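Suchbegriff eingeben Suchen

Vormachen statt programmieren: Fledevon will Robotern den Haushalt beibringen

Fledevon wirbt damit, dass künftig jeder einem Roboter eine Aufgabe zeigen kann. Programmierkenntnisse seien dafür nicht mehr nötig. Am Samstag führte das Unternehmen in Parnetar sein System Puris vor: Ein Mensch steuert zwei Roboterarme aus der Ferne, die Software zeichnet jede Bewegung auf und soll daraus lernen, den Handgriff später allein auszuführen. Geübt wird mit Dingen, die in jeder Wohnung herumliegen, mit Kleidung, Geschirr und Plastiktüten.

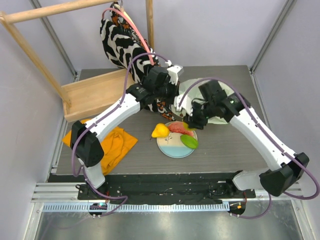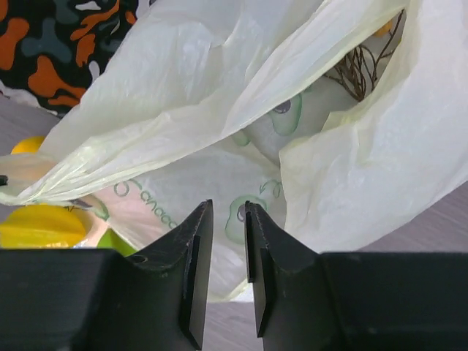 Am Arbeitsplatz in Parnetar: oben der Tisch mit beiden Armen, unten der Blick zwischen den Greiferfingern auf eine Tüte.

Wie weit das trägt, blieb am Samstag offen. Nach Angaben von Fledevon genügen 40 Vorführungen für eine neue Aufgabe. Eine Erfolgsquote nannte das Unternehmen auch auf Nachfrage nicht. Zu sehen bekam das Publikum in gut zwei Stunden ausschließlich ferngesteuerte Durchgänge. Für das Aufhängen eines einzigen Kleidungsstücks brauchte die geübte Bedienerin rund 17 Minuten, zwei Fehlversuche eingerechnet. Den selbstständigen Betrieb gab es nur als Video, ohne Angabe, wie oft dafür neu angesetzt wurde.

Gerade weiche Materialien gelten als schwierig, weil Stoff und Folie bei jedem Griff anders fallen. Ob eine Software mit ein paar Dutzend Aufnahmen auch in einer fremden Küche zurechtkommt, lässt sich am immer gleichen Tisch kaum prüfen. Einen unabhängigen Test hat Fledevon bislang nicht vorgelegt, einen Preis ebenso wenig. Erste Geräte sollen im September an sieben Testhaushalte gehen. Bedient werden sie dort zunächst weiterhin aus der Ferne.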